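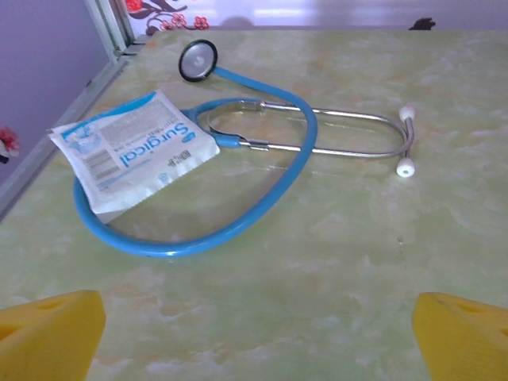 Oriel Tamsett

2023-07-17, continued from p. 253

Spent most of the session on the little medical kit again, which I had promised myself would take no time at all. I still think it's the nicest of the kits we keep for Urnavach, because everything in it is something people have met before, at the doctor's if nowhere else, and you can talk about it with anyone who wanders past. But it is awkward to pack, and I want to get the reasons down while I remember them.

The stethoscope is the main trouble. The light blue tubing has a mind of its own. You lay it down in what you think is a tidy shape and it opens out into a big loop with the chestpiece off by itself, taking up far more of the table than you'd guess. I do like the look of it on the green marbled top, though! The pale green is kind to anything blue or silver, and the only nuisance is the overhead light, which catches the metal ear tubes and puts bright streaks all along them.

The old card (left over from March, in my own handwriting, so I can't complain) says to coil the tubing tightly and tuck the ear tips into the middle. I'd like to drop that. A tight coil puts a bend right by the small blue fitting where the tubing meets the metal, and I would sooner not find out how many times it can take it. One loose loop, headset lying flat, chestpiece free. It needs more room in the case, but so be it.

Then the white packet with the blue printing, the one with "Surgical" in big letters up the side. It keeps ending up on top of the tubing, wherever the two of them are put. I've started to think of that as its proper place – it's light, it's sealed and it does the tubing no harm. What I don't want is for it to go underneath, where the chestpiece could press into it. If the seal on one of these is broken it goes on the practice shelf and a new one comes out of the Gakcombe box. The box holds up to 286 when it's full, so there's no need to be precious about them.

The flat package with the yellow-orange printed face belongs in this set too. I keep it separate on the card. The see-through wrapper marks easily, so it should be handled by the ends, left and right, and kept level. Please don't grab it in the middle. It goes in last, lying flat, with nothing on top.

For spreading the kit out before packing I settled on this: stethoscope and small packet at the back left, little slatted wooden pallet at the back in the middle, white zippered case in the back right corner, and the middle of the mat left for whatever is being handled. I tried it a few other ways and always came back to this one. The red-flowered wallpaper makes a cheerful backdrop and I've grown very fond of it, dark gray leaves and all, though I know opinions in the Kostiuk room differ. 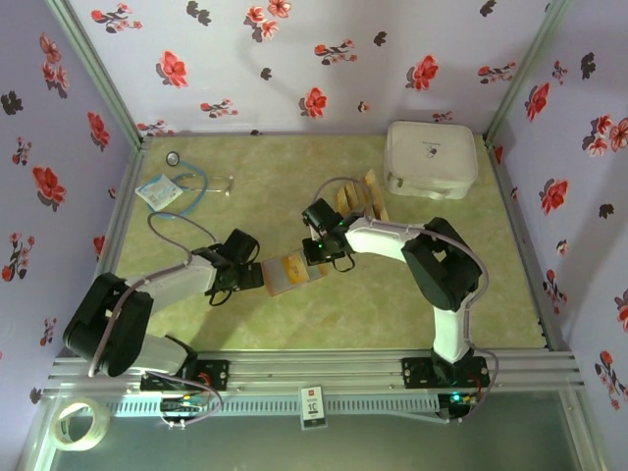
Still to do

Rewrite the packing card: loose loop, packet on top, flat package last. Same size card as before, please, as the holders don't fit anything bigger.

Look for a slightly roomier case in the Brustance catalog. I wrote down item 595 but forgot to write down the measurements, so that's another trip to the office. The present one is fine for everything except the stethoscope as I now want it packed.

Sand the pallet slats lightly if there's an evening for it. Leave them unpainted, I like the light tan.

Make 2 copies of the new card, one for the case and one to paste in at the back of this book.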